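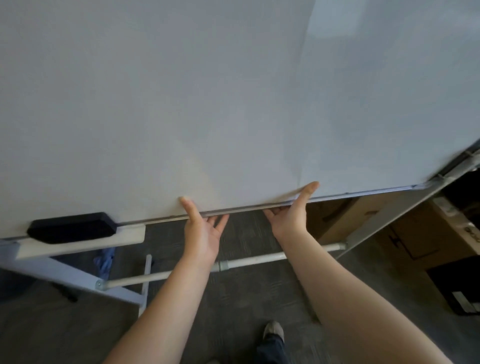
One reader wrote in to say that her printed satellite view of Silport had gone pink along one side after a single summer, and asked whether the color could be brought back. It can't. Faded ink is gone, but the next print will last longer if you treat it properly from the start.

Printing and hanging satellite images at home

Download the largest file offered. A small preview will look fine on a screen and soft on a wall. For a print 50 centimeters wide, zoom in on the coast and check that the edges of piers and roads stay sharp before you order anything.

Check the color type. Many satellite pictures are false color, with plants shown in red. If you want green hills, look for "natural color" or "simulated true color" in the notes that come with the file.

Choose matte paper. Large areas of dark ocean show every reflection on gloss. Deep blues also lay down a lot of ink, so let the sheet dry flat overnight before framing.

Keep the scale bar. If you crop it off, write the ground distance on the back in pencil, along with the date the image was taken. My Wemik valley print has neither and I can no longer tell which year it shows.

Flatten rolled prints under clean paper and 2 heavy books. Don't use an iron.

Hang away from direct sun. A hallway is usually better than a room with south windows. Glass with a UV coating helps but does not stop fading.

Dust the glass with a dry cloth. Spray cleaner goes on the cloth, never on the glass, where it can run under the frame.

Page updated 02/11/2025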